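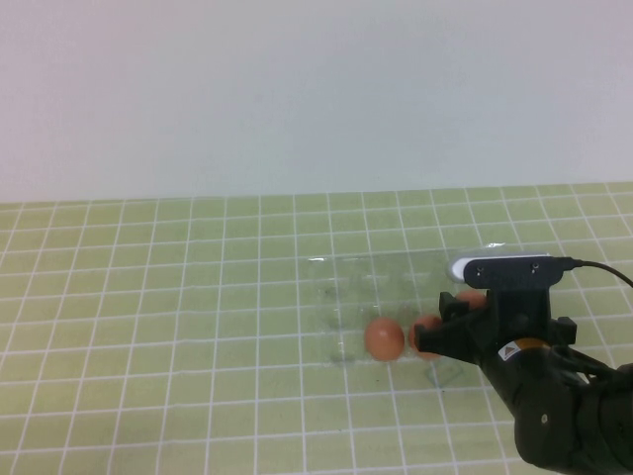

2. Work completed this period

Reporting date: November 6, 2018
Project: Wullau student manipulation project, Jastport
Prepared by: Subira Makori

The egg handling task replaced foam blocks as the main exercise in July. The students work on a gridded mat with brown eggs on thin clear plastic film. The film is left crumpled, and the grid shows through it, so object detection has to cope with glare and distorted lines. Views come from a wrist camera above the parallel gripper and a fixed camera.

Students logged 1,063 grasp attempts on eggs, of which 490 met the criterion of lift, hold for five seconds and release without a crack. Most failures came from the approach. With eggs nearly touching, a finger has to enter a narrow gap, and the near finger can hide the target from the fixed camera. Omolara Nwankwo's group is testing a side approach that takes the outermost egg first.

3. Staffing and attendance

Enrollment is 19. Subbarao Alva teaches the control sessions. Huguette Joly took over the vision sessions in July.

4. Spending

Parts and consumables to date total $1,926, charged to the Londoño grant. The largest item was replacement finger pads. Eggs are bought locally and charged to consumables.

5. Open items

Force limits are still set by hand for each session. Joar Bråten will move them into the shared configuration file.

The Kurnus entry form requires a safety sheet signed by the school. It has been submitted and is awaiting signature.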